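Print this page | E-mail this page to a friend

Vilach Drawstring Produce Bags, Set of Three Sizes

We've carried these cotton produce bags at Luketia for quite a while now, and I still get a little bit excited every time a fresh carton comes in (they smell so clean!). They're made of plain unbleached cotton mesh, with a drawstring at the top and a wooden bead that you slide down to keep everything shut, and they weigh next to nothing, so the person at the register doesn't have to fuss over your apples.

The small bag is for garlic, limes, a handful of mushrooms, that sort of thing. The medium one holds a good bunch of carrots with the tops off, and the large will take a whole head of lettuce or more than 50 green beans, which I know because my niece lined them all up on the counter one rainy October afternoon and wouldn't let me start dinner until she'd finished.

People write in to ask about the difference between these and the Dremton bags we used to sell. The Dremton ones were a tighter weave and lovely for rice and flour, but they held on to damp, and lettuce went limp in them sooner than I liked. The Vilach mesh is more open. For dry goods I'd steer you to the Kwok flour sacks instead, on our pantry page.

Sizes and details

Small: 8 by 10 inches
Medium: 10 by 12 inches
Large: 12 by 15 inches
Color: natural
Sold as a set of three, or in a shop carton of 300 bags for markets and co-ops

Looking after them

1. Turn the bags inside out and shake out any grit or onion skin before washing.
2. Wash warm with your towels. They do shrink a touch the first time, mostly in length, and we've allowed for that in the sizes above.
3. Hang them up by the drawstrings to dry. A low dryer is fine if you're in a hurry, though the beads make a terrible racket.
4. Fold them flat and keep them somewhere you'll see them on your way out the door. An open wire basket on a table is perfectly good for this, and you can stand other things in it too.

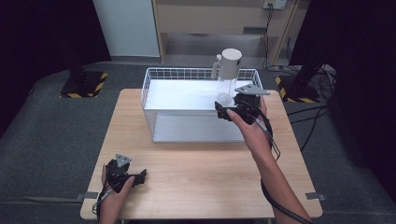 Ordering and returns

Sets usually leave us within two working days, and cartons take a bit longer. If a seam comes undone, send us a note and we'll put a new bag in the mail to you, and please do keep the old one for dusting!

Print this page | E-mail this page to a friend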